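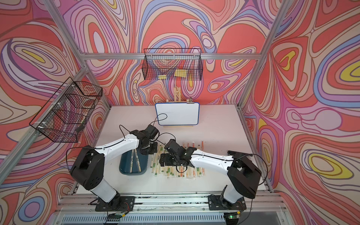 White tabletop against swirl-print wallpaper in coral, pink and lavender.

News > Releases > Waste and Recycling

Search releases Enter keyword Go

GRINDBY WASTE WATCH QUESTIONS "PLASTIC-FREE" TAKEAWAY CLAIM

Grindby Waste Watch is asking Hollevel council to hold off renewing the Sirance takeaway pledge in March until someone can show what it has achieved.

Sirance was launched with the promise of a plastic-free takeaway strip within 12 months. It is run for the council by Kettani, a consultancy that also writes the progress reports. The latest report says 64 food businesses have signed up and calls the program a success. It doesn't say how much plastic any of them has stopped buying.

We asked. Kettani told us the figures were "indicative at this stage". They have been indicative for two reports now.
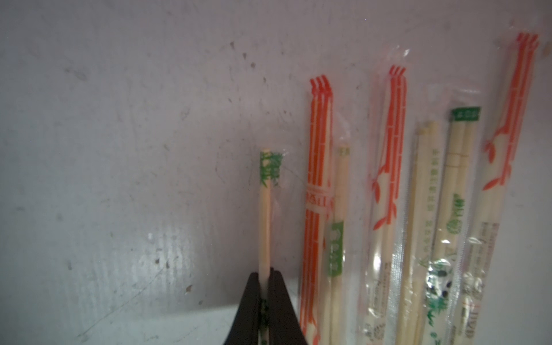
Cutlery is the weakest part of the pledge. A business can tick the box for wooden or bamboo items and collect the green window sticker, and the form has no question on how those items are wrapped. Bamboo leaves printed on a chopstick look the part, but a clear plastic sleeve around it still goes in the bin. Multiply that by every order with cutlery thrown in by default and we doubt the strip is anywhere near plastic-free.

Our own survey drew 964 replies from Hollevel households. Only 36 said they had been asked whether they wanted cutlery with their last order. We accept a mailbox survey has its limits. It is still more than the program has published.

Grindby Waste Watch wants wrapping counted in the pledge, cutlery supplied on request only, and the next report written by somebody other than Kettani. If the results are as good as claimed, none of this should be hard to agree to.

The full survey is available from our office on request.

Comments (3)

noodlenight: We've got a whole drawer of these. Never asked for one of them.

hillside_4: Bit harsh on the shops. They buy what the wholesaler has.

binday: Who paid for the stickers?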